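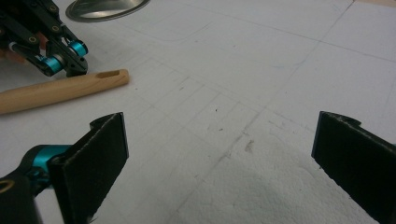 **What format should remix stems be in?**
WAV, 24-bit, 48 kHz. MP3 stems are rejected.

**What tempo is the Radevero vocal?**
100 bpm, recorded to a click. Half-time and double-time versions are fine – state the final tempo in the file name.

**How many stems are in the pack?**
11, including dry and wet vocals.

**Can I release my remix?**
Only with written clearance from Clernen. Send requests to Amber Stevens before the end of September.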